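Getting the house back in order after the school break

When the children go back to school, I usually find that the kitchen needs more help than they do. In our flat we are 4 people, and during the break all 4 of us eat at home, at different hours, and each of us opens a new package of the same thing. So I keep one morning for putting the kitchen back to its normal life. I write my tips in the order in which I do them, but you can begin where you like.

Start with the lunch boxes. If they stayed closed for the whole break, they smell. Wash them with dish soap, then fill them with warm water and 2 spoons of baking soda and leave them until the evening. The rubber ring in the lid must come out. Use the handle of a teaspoon to lift it and not a knife, I have cut one ring like this and the box leaks since then. Dry the ring on a towel before you push it back.

Water bottles are the same work. A little rice with warm water and a drop of soap, shake well, and the rice cleans the bottom where the brush does not reach. Rinse it over a sieve so the rice does not go down the drain.
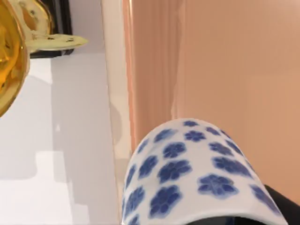

Parents' Club of the Bratu School, Home and Kitchen Group

After the boxes I do the food shelf. Take everything out, also the things at the back that you think you know. Last January I found three open bags of lentils, and behind them a cake mix older than my younger daughter's school bag. Open bags of the same food can be put together in one jar if they are still in date. Cut the date from the newer bag and the older bag, and tape the older date on the jar.

For breakfast we had every morning the same fight, so I made a low shelf. On it there is cereal, bread, bowls and cups which do not break. A child of six can make her own breakfast if she does not have to climb for it. The milk I pour in the evening into a small jug with a lid, because the full carton is too heavy for her and I was tired of washing the floor.

Sandwiches can be frozen, and many mothers in the club did not believe me. Cheese is fine, ham is fine, butter is fine. Cucumber, tomato and boiled egg are not fine. I make them on the evening when I have most patience, wrap each one separately, and take them out in the morning. In the lunch box they thaw until noon.

Bogdan Enache, whose three boys are in the upper school, does soup in the same way. He freezes it in portions of 400 grams in flat bags, lying down, and when they are hard he stands them up like books. He writes the name of the soup on the bag before he fills it. I was writing after, and the pen does not hold on a bag which is full and cold.

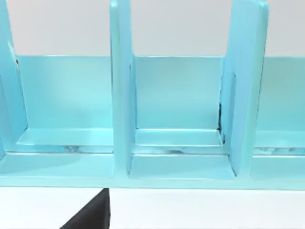
How long can I keep cooked rice in the refrigerator for the lunch boxes?

Keep it one day only, and put it in the refrigerator within one hour after cooking. Spread it on a plate so it cools faster. If you will not use it the next day, freeze it in small portions.

Now the paper. The school sends a lot of it in the first days, and in our home it used to live on the kitchen table between the plates. I put one large clip for each child inside the cupboard door. Papers to sign go in front, everything else behind. On the evening before school I look only at the front page. Old papers I throw away when the clip does not close anymore.

The school clothes have also a kitchen tip. Grease from a sandwich comes out if you put dish soap on the dry fabric, wait a quarter of an hour and then wash as usual. If you wet it first, the soap works less. For grass I use white vinegar with the same quantity of water, but try it first on the inside of the hem.

The last thing I do is the list on the refrigerator. Whoever finishes something writes it down, also the children, also my husband. The small one draws it. Last time she drew a circle and I bought oranges, and she had meant cheese.

The next exchange of lunch boxes and bottles is on 13th June, in the small hall. Please bring them washed and with the lids. Emanuel Avram has the key and opens the door at four.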